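Clistwood Folding Table Cover, large
Reviewed after almost 40 loads of laundry

I bought this to lay over the work table where I fold clothes. The table top has a rough seam that kept catching on knits. The Clistwood is a plain fabric sheet with no elastic and no pockets. I ordered it from Morninano and it came folded in a flat packet.

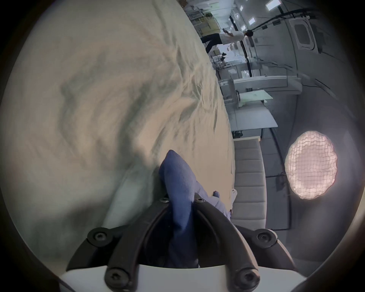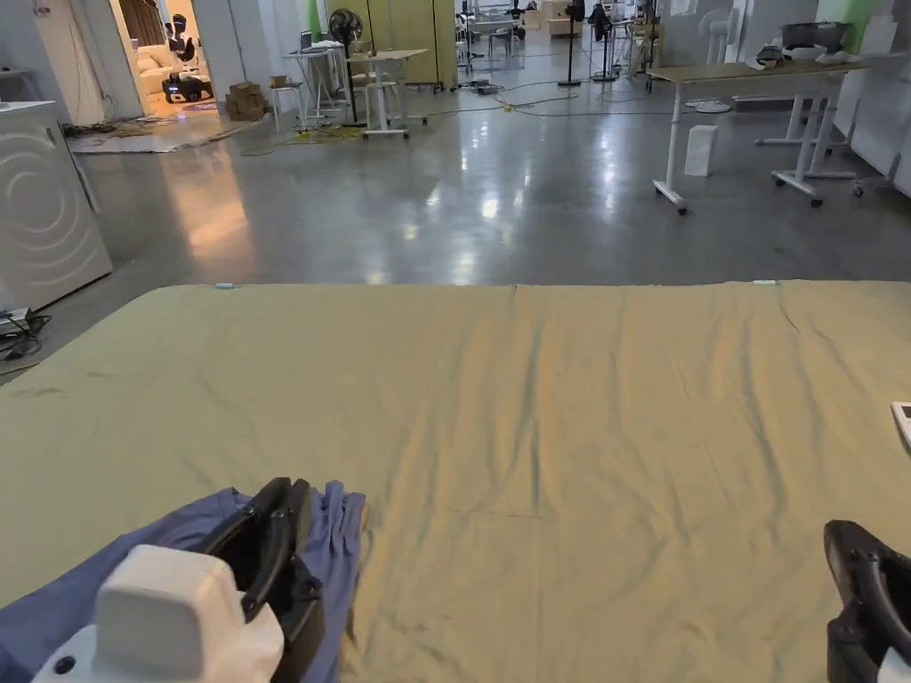
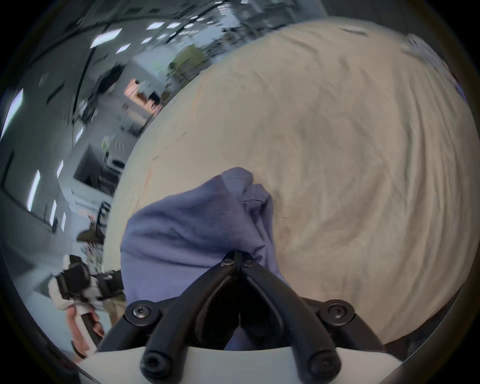
Blue clothing bunched up on the cover.

The surface is soft and matte. T-shirts and thin sweaters stay where you put them, and I haven't had a snag yet. It is also big enough that I can spread a shirt out with both sleeves open and still have space for a pile.

It does wrinkle. Mine came with a crease that two washes have not taken out, and new ones show up whenever I pull something heavy across. They are shallow and don't get in the way of folding, but if you want a flat, neat-looking table you will need to iron it.

The other problem is slipping. Nothing holds the cover down, so I put small pieces of tape along the far edge — two of them show in the second picture. The tape works, though I have to replace it after each wash. I had a Carbone cover before this one and it had corner ties, which I miss. The Carbone was scratchier, though, and it pilled.

Washing is easy. Cold, low heat, out after 27 minutes in my dryer. No shrinking that I can see.

I'd buy it again for folding. For sewing or cutting I would get the heavier Didameo, which doesn't move as much.

Fabric: 4 out of 5
Staying put: 2 out of 5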